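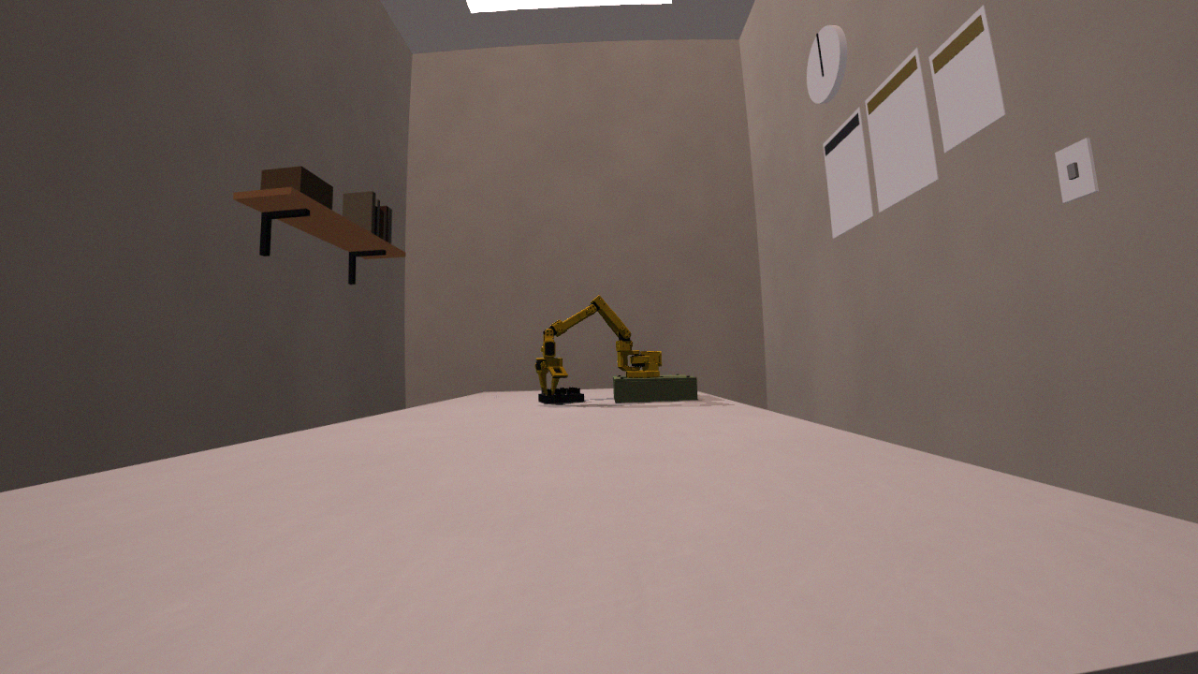

Hiwot Fikre had already been at Catholm for an hour when I turned up on Monday, and she waved me in with a hex key. "Don't lean on anything," she said. I leaned on nothing and got coffee, which I was told to keep on my side of the door.

I came to find out how you set up a small robot cell without losing a week of production. Most of it happens long before the real arm gets a single volt. Hiwot builds the whole cell in simulation first - arm, tabletop, walls, lights, even a shelf and a clock - and works the pick there until she's sick of looking at it. She says an arm in an empty gray void teaches you bad habits, and she likes a room with some stuff on the walls.

The job was one pick. Come down over a small dark part, close two fingers, lift, move on. She had run it 2,598 times by the time I sat down next to her, and 36 of those had failed, and she wanted to talk about the 36! Most were the same thing: the fingers came down a hair too far to one side and nudged the part before they closed. Her colleague Mulugeta Kahsay blamed the wrist offset. Hiwot blamed the base, which somebody had entered 9 millimeters off from where it was bolted down on the shop floor.

It was the base. (Mulugeta took this pretty well, considering.)

So out came the tape, then the dial gauge, and the three of us went down to the real table. You jog the arm slowly to a known point, write down where it thinks it is, then do it again from another direction. After that you fix the number in the model, not the other way around, unless you enjoy drilling new holes in a good table. Then the finger check - slide a feeler gauge under each tip, same gap both sides, tighten, check again. I held the flashlight and felt very useful.

Reynaldo Samonte, who runs the night shift, wanted to know how often they'd have to do all this. Every 298 hours of running, Hiwot told him, plus any time someone bumps the base with a pallet jack. He looked at the pallet jack for a while.

By 3:30 the new numbers were in and she had the simulated arm parked over the part again, fingers open, ready for another batch. I asked if I could press start. She let me, and then she went to get her lunch.

Share 36 | Comments 9
Home | Features | Shop Floor | Subscribe
Contact us | Copyright Planero Magazine | Back to top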